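Re: Hand-held gripper demos, how many are enough?

kerelix_iason
We trained the same policy on 302 demos and on 2000. On the packet task the small set lost by only 4 points. I think people collect too much.

npaquette
I disagree – one task on one table says little. Did you change the room?

kerelix_iason
No, same room for both sets. I admit this is a weak point.

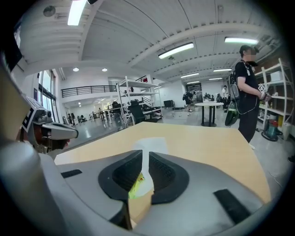

Does the policy need the marker plates at test time?

The marker pose is used only to label the demos, so at test time the policy gets wrist images and gripper width.

npaquette
Then I would like to see 700 demos from two rooms against your 2000 from one. My guess is the 700 will win.

mendonca_i
Not sure about this. In October we tried mixed rooms at Shezi and the grasp got worse, because the operators were also different. Please keep the same people.

kerelix_iason
Good point, I will fix the operators first.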